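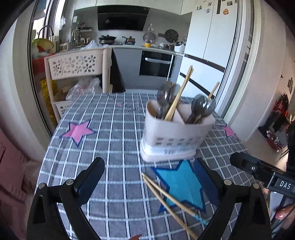 Tips > Kitchen > Drying and Storage > Utensil Holders

Divided Utensil Holders: Loading, Draining, Cleaning

Revised in September by Haruna Yagi

These notes cover upright plastic holders with two or more compartments and an open top, used for chopsticks, spoons and small serving tools. Drawer trays are on a separate page. Crocks without drainage are not recommended for anything washed by hand and are not covered.

Sizing

Measure the longest item first. Chopsticks should stand with at least a third of their length above the rim, so they can be picked out by the dry end. A holder 158 mm deep inside is already too deep for children's chopsticks and short teaspoons, which sink out of reach. Put those in a cup.

Check the weight when full. The Zovcombe two-compartment holder in our kitchen comes to almost 670 grams with a normal load of metal spoons and bamboo chopsticks, most of it on the spoon side. A light plastic holder loaded that way will tip if it is pulled by the light side. Split the metal between compartments, or stand the heavy side against the wall.

Slots or holes

Long slots drain faster. They also let thin chopstick tips through, where the tips catch on the cloth and snap when the holder is lifted. Round holes hold tips back better but clog sooner with starch and hard-water scale. If the chopsticks taper to a fine point, choose holes. For blunt chopsticks and spoons either pattern will do.

Openings placed only low on the wall leave the upper half with little air movement. Do not pack such a holder tight.

Loading

1. Shake off water over the sink. Wipe bamboo and unfinished wood with a towel.
2. Spoons go in bowl up, facing alternate ways. Nested bowls trap water and leave spots.
3. Chopsticks go in eating end up until dry. Turn them over for storage if you prefer that.
4. Keep wood and metal in separate compartments where the quantity allows. If they must share, metal goes in last.
5. Plastic and silicone tools with wide heads go at the back.
6. Stop when an item no longer drops to the floor of the compartment under its own weight.

Bamboo left standing in a wet base darkens at the end first. The discoloration does not sand out completely. Discard any chopstick with a split, a soft end or a musty smell.

Sorting out an overfull holder

Empty everything onto a dry cloth. A checked tablecloth or a plain towel will serve; avoid terry, which sheds lint onto damp wood. Pull the spoons and dark plastic pieces first. They are easy to pick out against pale chopsticks, and the remaining pile is then all one material.

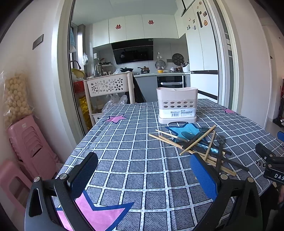 Light wooden chopsticks and dark utensils on the cloth, with a divided holder behind.

Pair chopsticks by length, then by tip shape, then by pattern. Roll each one on a flat surface. A warped stick wobbles and will not pair with anything. Our household kept 11 pairs and found 29 single sticks, most of them takeout. Singles are useful for stirring paint, staking seedlings and clearing drainage holes (see below). Keep a few and throw away the rest.

Return only what is used in an ordinary week. Guest sets go in a covered box.

Cleaning the holder

Weekly: empty, rinse with hot tap water, drain upside down.

Monthly: soak for half an hour in warm water with dish soap. Work a bottle brush into each corner, then push a chopstick through the drainage openings from the outside in. For scale, use one part white vinegar to three parts water, then rinse. Never mix vinegar with bleach or use one directly after the other.

Product labels near the base should come off before first use. Paper labels lift at the edges and hold moisture. Soak, peel, and take off the adhesive with a little cooking oil, then wash with soap. Check the label for the dishwasher rating before discarding it. The Piltard holder is marked top rack only and did bow slightly on the bottom rack.

Placement

Next to the sink, the holder needs a tray under it. On a dining table, set it down only after it has stopped dripping, on a folded dish towel if the cloth is one that stains. Vinyl cloths trap water under the base; lift the holder and wipe once a day. Keep it away from the stove. Grease mist settles on the upper ends of the utensils and makes dust stick.

Open bags of puffed snacks and crackers should be clipped if they share the table with a holder that is still draining.

Replacement

Replace the holder when the divider cracks or the inside stays tacky after washing. Pathirana sells dividers separately. Flillness dropped theirs, and the Piltard divider is 2 mm too wide to substitute without trimming.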